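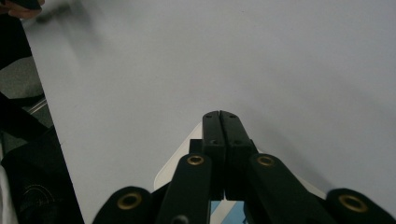

January, 9 p.m.

Perla Tovar has sold me on another system. This one is called the clear surface. You take everything off the table at night, everything, and in the morning you are supposedly a person who thinks better. She read it in a newsletter from Listier and forwarded it to me twice, in case the first one got lost. I have my doubts. I had them about the Cistmont drawer inserts too, and those are in the hall closet with the price sticker still on.

Still, I gave it a try before supper. Mail, mugs, the Godska catalog, a screwdriver I'd blamed Trujillo for losing. It took 61 minutes, and 70 if I count standing there reading old receipts. Perla says that part goes faster with practice. I'd like to see her receipts.

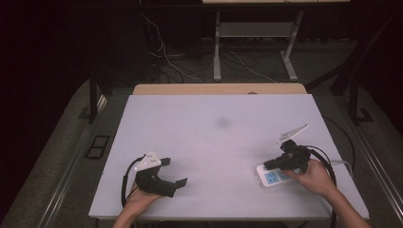 Cords are where every one of these plans falls down. The newsletter has a whole paragraph on "hiding your power" and not one word on where the power is supposed to come from once it's hidden. You can clear a board down to a gray smudge and the power strip will still be lying on it, blue sockets up, with its white cord heading off to the right. And then look at the floor. Black and white cables in a tangle by the white stand, same as ever — a clean top never did a thing for what's underneath.

I'll do the two weeks I promised her. I did wipe at the smudge in my own sink tonight, so maybe it's catching. Must ask Trujillo if he wants the screwdriver back.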